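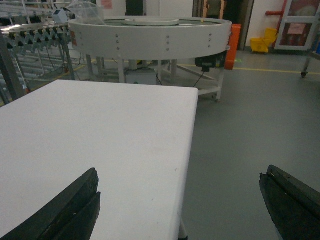
Bethel Workneh
Head of Data Collection, Ferken Institute for Applied Handling

The Institute has completed the first period of demonstration gathering for the Hokero handling program. This thread sets out how the examples are made, what is kept, and what will change before the second period opens in March.

Hokero is a learning system for moving goods between storage totes and a turntable line. It is trained on examples performed by people. An operator guides the arm through a task from start to finish, and the wrist camera, the finger opening and the arm position are stored together.

One such run, with its records, is called an episode. The word is used in that sense throughout.

The first period produced 127 episodes that passed review. This is fewer than the plan called for. The Institute considers the shortfall acceptable and has not lowered the review standard to make up the difference.

Work is done in an active hall. Staff cross the floor, doors stand open, and equipment belonging to other teams remains where those teams need it. The program was offered a curtained bay and declined it. A system trained against a plain curtain had already given us poor results in the earlier Gashaw trial.

In Gashaw, the arm performed well for as long as the background stayed plain. When the curtain was taken down, it began to hesitate at the approach, and on several runs it stopped short of the tote altogether. The episodes had taught it more about the curtain than we had intended.

People in the background are therefore left in the record, provided they have given consent. Hall staff are told when recording is under way. Anyone who prefers not to appear may ask for the session to pause, and operators are instructed to pause without asking why.

Faces are removed from the stored video before it leaves the hall network. The step is automatic and is then checked by a person. If the check has not been signed, the episode cannot be released to the training group.

A note on how tasks are written. Each operator receives a one-line instruction, such as "Place the red block in the tote." The line does not say how to approach, which side to come from or how fast to move. Operators differ in these matters, and the difference is wanted.

There are limits to this. Operators may not rest the fingers on the rim of a tote to steady the arm. It is a natural habit and it makes the task easier, but the system copies it with far more force than a person would use.

They are also asked not to correct a poor grasp by shaking. If the object sits badly, it is to be set down and taken up again. The second attempt stays in the episode and is marked as a recovery.

Recoveries are among the most useful material we hold. An earlier handbook told operators to discard them. That instruction was withdrawn, and any printed copy of the handbook still in use should be returned to the data office.
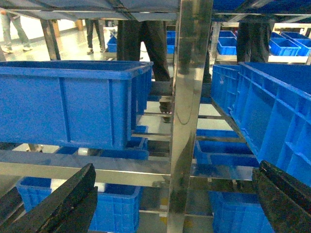

The rack work has been the slowest part of the program. Polished steel returns light in ways that change with every small movement of the wrist, and a tote of one color reflected in an upright can look to the system like the edge of another tote.

We considered covering the uprights with matte tape. Our partners at Cokance, who supply the rack layouts, advised that the sites where the system is expected to run would not be taped. The steel has been left bare.

Operators now begin a share of the rack episodes from a poor starting position: too low, too close to an upright, or turned slightly away from the tote. The opening seconds are then spent finding a clear path. Earlier episodes nearly always began from a good position, and the system had little to learn from when it found itself in a bad one.

Sessions at the rack are limited to 15 minutes, followed by a break of 10 minutes. The limit was set after reviewers saw that late episodes were growing shorter and rougher. Operators had not complained of being tired. The change was visible in the finger records before it was noticed by the people doing the work.

The break is paid time and is not to be used for labeling.

Similar totes present a second difficulty. When the instruction names "the tote on the right," the operator's right and the camera's right may not agree once the wrist has turned. All instructions now refer to the rack as seen by a person standing in front of it. Episodes written under the older wording have been labeled again by hand.

Almost 9 hours of reviewer time went to that correction. It could have been avoided had the wording been tested with two readers before use. New wording is now tested that way.

Several followers of this account have asked whether failed episodes are kept. They are. An episode in which the object is dropped, missed or placed in the wrong tote is stored in a separate group with a short written reason. It is not mixed with the training set, but the training group may request it.

The written reason matters. "Failed" alone is not accepted. "Object slipped while crossing the rim" is accepted. "Operator unsure which tote was meant" is accepted, and it prompts a review of the instruction.

Others have asked why simple blocks are used when the program is meant for real goods. Blocks allow a reviewer to judge the grasp quickly, and they can be replaced without cost when they wear. Packaged goods will be brought in during the second period, beginning with cartons. Bags and soft pouches will follow only when the carton episodes have been reviewed.

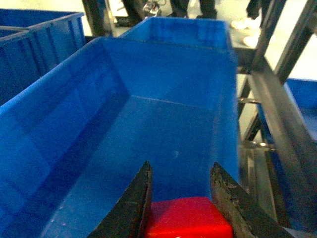

Topic: Review and Release

Each episode is watched in full by a reviewer who did not perform it. The reviewer answers four points in writing: whether the task matches the instruction, whether the view is usable, whether contact with the tote or rack was made, and whether the ending is clear.

The ending has caused more disagreement than the other points together. Some operators stopped recording as soon as the fingers opened. Others moved the arm back to rest first. The system, given both, would at times release an object and remain over the tote with no further motion.

The rule is now fixed. The episode ends when the fingers are open and the arm has moved clear of the tote. Episodes that end earlier are kept only where the missing part does not affect the task being taught, and the reviewer must say so.

Worn fingers are a related matter. The contact surfaces of a gripper change with use, and a grip that held well on fresh pads may slide on old ones. The Institute does not replace fingers for appearance. Marks and scuffs are noted in the session log, and replacement takes place when the grip test is failed.

The log entry is made before the first episode of a session. Entries made afterward from memory were found to be unreliable and are no longer accepted.

Lighting is left as the hall provides it. Strong light on a pale floor can wash out part of the view, and totes hold deep shadow on the inside. Exposure is fixed at the start of a session so that the picture does not brighten and darken as the wrist moves over a rim. Reviewers may reject an episode for a view that cannot be read, but not for one that is merely unattractive.

Where two reviewers disagree, the episode is held. It is not decided by seniority. A third reader looks at it without seeing the earlier notes, and the result is entered with all three opinions attached.

Regarding access: the reviewed set will first go to the program partners. A smaller open set is planned, made up of turntable and tote episodes for which all consent forms permit public release. Requests sent by direct message cannot be processed. Please use the data office form.

Requests should state the intended use in a few sentences. Student projects are welcome. A supervisor's name is required, though a letter is not.

We are also recruiting operators for the second period. No background in robotics is needed. Applicants complete a half-day introduction, most of which is spent with the arm. Left-handed applicants are particularly encouraged, as the present group is entirely right-handed and its approach paths show it.

Operators are credited by name in the release notes unless they ask to be left out. The work is skilled, and the Institute's position is that it should be recorded as such.

Correction to an earlier post in this thread: the handbook should be returned to the data office on the ground floor. The upstairs office has moved and can no longer accept deliveries.

In reply to a question received this morning: yes, the instruction lists will be published with the open set, including the withdrawn wording. Each withdrawn line will carry a note of what replaced it.

Replies to this thread will be read until 5 p.m. Questions about contracts should go to the partnerships desk, as this account is not able to answer them.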